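Zu Besuch bei Promley: Ein Tag der offenen Tür zwischen Greifern und Checklisten

Wer im November eine Einladung mit dem Titel »Gute Praxis beim handgeführten Greifen« bekommt, rechnet mit viel Folie und wenig Werkstatt. Bei Promley war es umgekehrt, und ich bin mit vollem Notizbuch nach Hause gefahren!

Begrüßt hat uns Zlata Horobets, die dort die Aufnahmeregeln betreut. Das Regelwerk heißt intern Karis, liegt in der zweiten Fassung an jedem Platz aus und passt auf zwei Seiten. Die erste hatte 30 Seiten und wurde, so Horobets, »sehr ordentlich abgeheftet«. Jetzt steht drin, was man vor dem Start wirklich prüft: freie Fläche zwischen den Backen, Beläge angesehen, Schrauben nachgezogen, Greifer einmal ganz auf und wieder zu. Erst dann wird aufgezeichnet.

Am längsten haben wir über die Beläge diskutiert. Karis verlangt eine Sichtprüfung nach je 200 Griffen. Staub wird abgewischt, lose Fasern werden abgeschnitten, und wer einen Belag tauscht, trägt beide Seiten ins Blatt ein, auch wenn nur eine verschlissen war. Ein Besucher von Keltus fand das übertrieben. Edith Benavides aus der Prüfgruppe hielt freundlich dagegen: Ungleiche Beläge verschieben den Griffpunkt, und hinterher sucht man den Fehler in der Auswertung. Das saß — ich habe es mir doppelt unterstrichen.

Schön fand ich auch die Regel zum Leerstand. Jede Sitzung enthält Aufnahmen mit offenem Greifer ohne Objekt, und die dürfen nicht gelöscht werden. In unserem Betrieb in Cisternas fliegen genau diese Sequenzen als Erstes raus, das werde ich ansprechen. Offen blieb, wie man Kabel am Tischrand behandelt. Der Entwurf dazu hat die Nummer 103 und wird noch herumgereicht, Kommentare sind willkommen.

Danach ging es an die Tische, mit Kaffee erst nach der Übung (auch das ist geregelt). Meine Hände waren am Ende etwas lahm, die Laune bestens — und Horobets hat auf jede noch so kleinliche Frage eine Antwort gehabt.
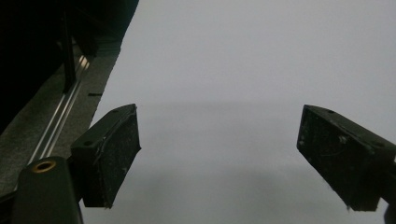
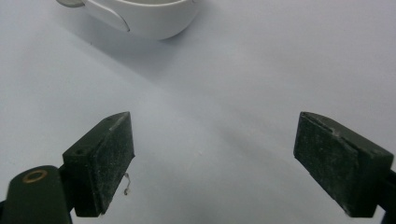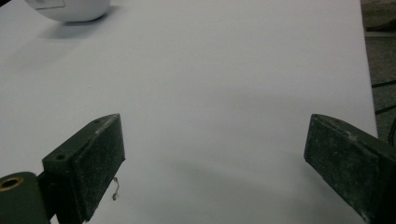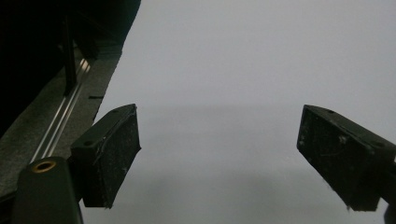 Greifer offen, nichts zwischen den Backen: alle vier Bilder vom Rundgang bei Promley.

Kontakt | Impressum | © Alle Rechte vorbehalten | Nach oben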